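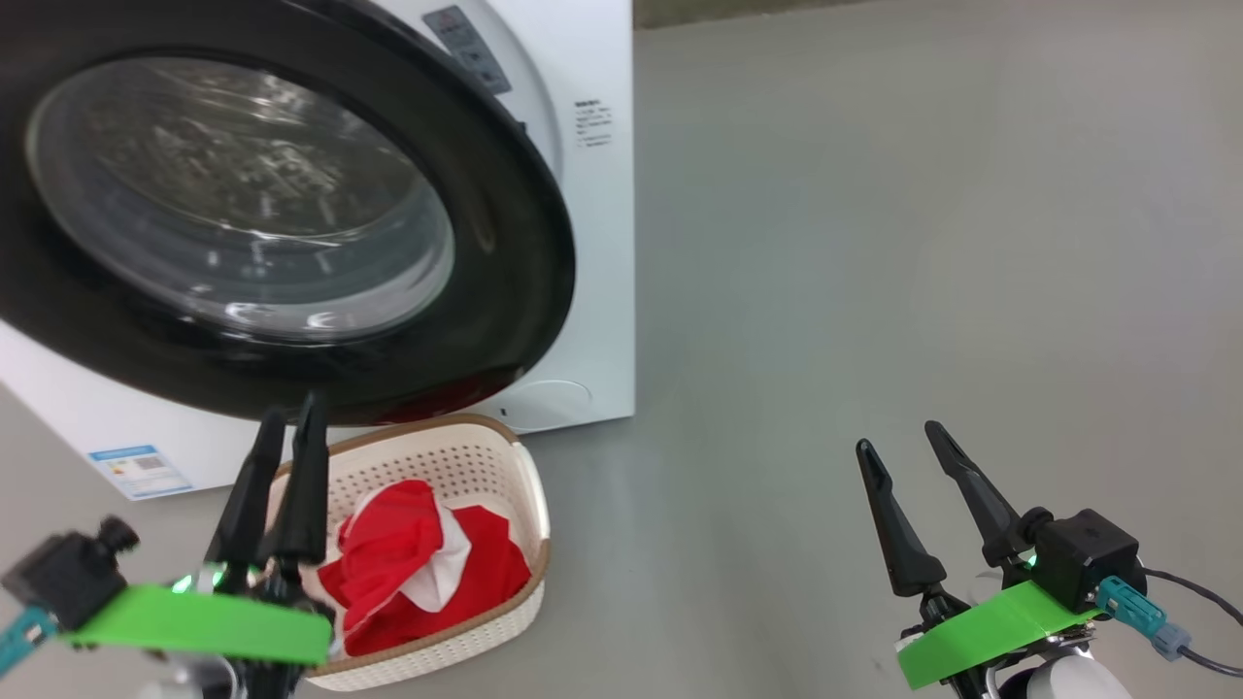 Unit 7, page 45

LOADING AND UNLOADING THE FRONT LOADER
Notes for Home Care Basics, Kumum Evening School
Marisol Meléndez
Revised 20 Aug 2019

Last time we got as far as sorting, and I promised we would finally do something with all those piles. So this unit is about the washer: how to get clothes into it sensibly, how to get them out again without leaving a sock behind, and what to look at while you're down there. I know that many of you have been doing laundry for years and could do it half asleep (I have done it half asleep, more often than I'd like to admit), but please bear with me, as there are always a few people in the room who have only ever used a top loader, or who have always had a mother or a husband or a laundromat attendant to do it for them, and they deserve a proper start.

Start with the basket

Put the basket on the floor directly in front of the washer, close enough that anything you drop on the way lands in it and not on the floor. I like a plastic basket with holes all over the sides for this. Air gets through it, so a damp towel doesn't sour quite so quickly if you get called away to the phone, and it rinses clean in the shower. A wicker basket is prettier, and I own two of them, but they snag knits something awful and I only use them for clean sheets now.

Keep the basket a little to one side if your door swings wide. You'll find the right spot after a load or two. If you have bad knees, as I do, bring a low stool and sit down to it. There is no prize for squatting.

If you use the same basket for dirty clothes going in and clean clothes coming out, wipe it down in between. A cloth with warm water and a drop of dish soap will do. Pay attention to the rim, where your hands go.

Before anything goes in

Open the door all the way and look inside the drum. Then put your hand in and feel around the top as well, where a thin wet thing can stick to the metal and stay there through three more loads. Give the drum a slow turn by hand while you're at it. Those raised paddles on the inside are called lifters, and they carry the clothes up and let them fall, and they are also very good at hiding a baby sock on the far side. The small holes in the drum let the water through. Hairpins go through them too, or get halfway and stop, and a hairpin that has stopped halfway will tear a blouse to ribbons.

Next, the gasket, which is the thick rubber ring around the opening. Run a finger inside the fold, all the way around, and spend a bit longer at the bottom. Coins, lint, hair, a guitar pick on one occasion. Wipe it with a dry cloth if there is water standing in it.

Then pockets. I know we did pockets in the last unit. Do them again. A single paper tissue in a load of dark pants will have you picking at lint until October.

Please also fasten what can be fastened. Zippers up, hooks closed, bra clasps done up or the whole thing in a mesh bag. Drawstrings get tied in a loose bow. Shirt buttons are the exception and should be left open, as the pull on a closed shirt front is hard on the buttonholes.

How much is too much

People ask me this every term and they always want a number of garments, which I can't give, a bath towel being a very different animal from a T-shirt. What I can give is the hand test. With everything in the drum, dry and lying easy, you should be able to slide your flat hand in between the top of the clothes and the top of the drum. If you have to push, take something out. If your whole arm goes in and waves around, wait until tomorrow or add the kitchen towels.

For those who like to weigh things, bring a kitchen scale to the practice evening. The bath towel I use for the demonstration comes to 580 grams dry, and we weigh it again after the spin, and then again after a spin at a lower speed, and you can write the results in the margin. It makes more of an impression than anything I can say.

Put pieces in one at a time, shaken open. I realize this sounds fussy! But a rolled-up bundle goes in as a bundle and very often comes out as a bundle, with a dirty middle. Mix the large with the small, so that a sheet has some company and doesn't wind itself into a rope around nothing. One heavy piece all alone is hard on the machine as well, and you'll hear it thumping all over the house during the spin.

Red things, white things, and things that are both

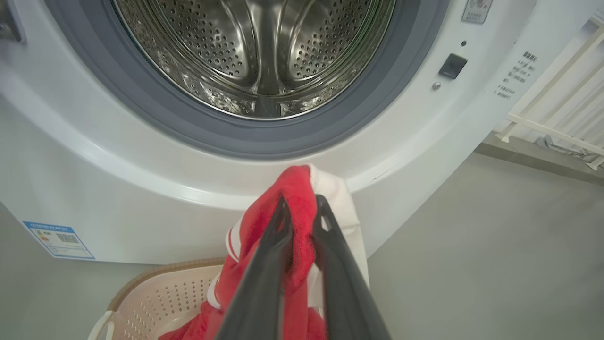

Back in the sorting unit I asked you to make a separate little pile for the troublemakers, and by that I meant anything in a strong red that hasn't been washed many times yet. Fuzzy reds especially, the soft brushed kind, can give off color and fluff together, and the fluff lands on everything. Wash these by themselves in cold water for the first few times. After that, try the white cloth test: wet a corner on the inside of a seam, press a white cloth on it, and count slowly to 45. If the cloth stays white you may let the garment join the other darks and brights.

The really awkward customer is the white piece with a red trim or a red stripe, and every household seems to have one. A sports shirt, a dish towel, a child's pajama top. You can't separate it from itself, so you have to be quick. Cold water, short program, and out of the drum the moment it's finished. Most of the bleeding I see in class comes from pieces that were left lying wet in a heap, red against white, while somebody had supper. Lay it flat to dry with a dry towel folded inside, between front and back, so the trim doesn't touch the white on the other side.

If it has already happened, don't put it in the dryer. Heat makes the stain a great deal harder to shift. Wash it again straight away, by itself, cold. We use Fliver color rinse at the school and there will be some on the shelf for you to try, though you are welcome to bring your own favorite from home, and tell the others how you get on with it.

Taking the load out

Wait for the door to release. It takes a little while after the drum has stopped, and pulling on it doesn't help. Check that the latch side is clear when you open up, with no sleeve caught there.

Take hold of one piece at a time and lift it free. Anything with long arms or straps will have tangled itself with its neighbors, and the temptation is to grab the whole knot and haul. Please don't. Find an end, ease it out, shake it, lay it in the basket. Tugging stretches necklines and pulls trim loose, and wet knits are at their weakest just then. Put heavy things at the bottom of the basket and shirts on top, so the shirts get hung first.

When you think you are finished, turn the drum once more by hand. Then wipe the gasket and leave the door ajar so it can dry out inside. If you have toddlers or a cat, you'll have to work out something else, and we'll talk about that in class.

The stickers on the front

I'd like each of you to go home and read whatever is stuck to your own washer. Many still carry the energy label near the bottom, and there may be a smaller warning label or two that you stopped seeing years ago. Copy down the capacity and the spin speed if you can find them. If the wording is in a language you don't read, take a picture of it and bring it along, as somebody in the group can generally help. Also find out where your drain filter is. On a good many front loaders it sits behind a small cover low down on the front. Don't open it yet! We do filters in the next unit, with a tray and plenty of old towels.

For practice evening

Bring: one small load of your own, already sorted
one mesh bag
a white cloth you don't mind spoiling
this handout

Places are booked through the school's Pretix page. The course number is 1,748 and you will be asked for it. We meet in the Žukauskas room, ground floor, at the far end past the coat hooks.

Homework

Do one load exactly as described here, even the parts you think are silly, and write down what you found in the gasket. Then do one load your usual way. Note how long each took you, from opening the door to hanging the last piece.

Reading for next time: pages 46 to 52, filters and hoses. You can skip the part on top loaders unless you have one.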